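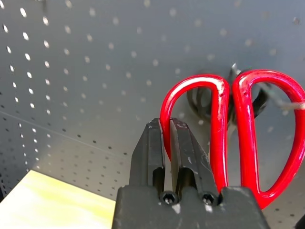 Buying and Selling Second-hand Toys and Models
Lulton Evening Classes
Handout for Session 4: Model railway sets
10/4/18

Last session dealt with dolls and soft toys. This one covers boxed electric train sets, mostly the Vovis and Holst ranges, with a short note on Stellumari space sets at the end as several of you asked for it. Bring your draft listing to the next class.

1. What counts as complete

A boxed train set has a contents list, usually printed inside the lid or on a loose sheet. Work from that list. Do not work from the picture on the box front, which often shows extra track, trees and buildings that were sold separately.

Vovis starter sets had a locomotive, wagons or carriages, an oval of track, a controller, a power clip and a rerailer. The rerailer is a sloping piece of plastic and gets thrown out more than any other part. If it is gone the set is incomplete, and your listing must say so, even though the train runs perfectly well without it.

Later Holst sets also had a bag of spare couplings. Buyers who collect will ask about this bag. Buyers who want a train for a child won't.

Terms to use:
Complete: every item on the contents list is present.
Complete, replacement parts: every item is present but one or more came from another set. Say which.
Incomplete: something on the list is missing. Say what.
Unchecked: you have no list to check against. Expect a lower price.

"Complete as far as I know" is not one of the terms. It reads as unchecked and buyers will treat it that way.

2. Testing

Test before you clean, then again after. If a locomotive stops working in between you will want to know that it was your cleaning that did it.

Set up a full oval on a flat surface, not on carpet. Carpet fibres wind around the axles and get into the gears. Run the locomotive forwards for a few laps and then in reverse. Listen for grinding. Look for hesitation at the same spot each time, which points to the track, or at random spots, which points to dirty wheels or pickups.

Check the lights separately. On the older Vovis diesels the headlamp only comes on in the forward direction. This is how they were made and is not a fault, but mention it in the listing or you will get messages.

Controllers: look at the cord first. If the outer cover is split or perished, do not plug it in. Sell the set without the controller, or have an electrician look at it. An old controller that becomes hot or smells should be unplugged and not sold as working.

Write down what you tested and the result. "Locomotive runs both directions, headlamp works, controller works, points not tested" is a good line for a listing. 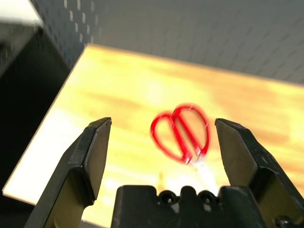
3. Cleaning

Track: a soft cloth with a little isopropyl alcohol, wiped along the rail. Do not use steel wool. The fibres come off and are picked up by the motor magnet.

Wheels: cotton buds and the same alcohol. Turn the wheels by hand only if the gearing allows it. On a worm drive it does not, and forcing it can strip the gear.

Bodies: a dry, soft brush. Printed lettering and numbers on Holst wagons come off with alcohol, and some come off with warm soapy water as well. Try the underside first.

Boxes: dust only. Do not tape a torn box flap. Collectors would sooner have the tear.

Yellowing on white and cream plastic can be reduced with peroxide treatments, but we don't recommend it for beginners. The colour can come out patchy and some collectors mark treated items down. If you have done it, declare it.

4. Working out a price

Look at completed sales and ignore asking prices. A set may be listed at $3000 for years without anybody paying that.

Worked example from the class set:
Vovis goods set, boxed, complete, tested, recent sales up to $90.
Same set with replacement track, $80.
The difference is small as track is easy to find. A replacement locomotive body would bring it down by much more.

Allow for selling fees and postage before you decide what you paid was reasonable. Train sets are long and flat, and the parcel may be charged by its volume even when it is light.

5. Packing

Wrap the locomotive and each wagon on its own in tissue, then in bubble wrap with the bubbles facing out. Newspaper ink rubs off on pale plastic. Put track in the bottom of the carton and not on top of the rolling stock.

The original box is part of what you are selling. It goes inside a larger carton with padding on all sides. Never put a label or tape directly on it. If the inner tray is loose, a band of plain paper around the box will hold the lid down.
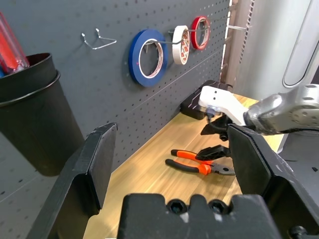 Rolls of tape on pegboard hooks

Shake the finished carton gently. If anything moves, open it and add more padding.

6. Note on Stellumari space sets

Same method as above, with two differences. The contents sheet was changed in June of the second year of production, so check which sheet belongs to your box. The battery doors are also commonly swapped between models. They fit, but the moulded number on the inside will be wrong.

Look in the battery compartment before anything else. White or green crust means a battery has leaked. Light crust on the contacts can often be cleaned off with vinegar on a cotton bud, followed by alcohol. Where the contact has been eaten through, list the set as not working.

For next session

Finish your draft listing, with a title, condition, what was tested and what is missing.
Find completed sales for your own item and write down the prices.
Bring a set of scales if you have one.
Read the pages on postage in the course folder.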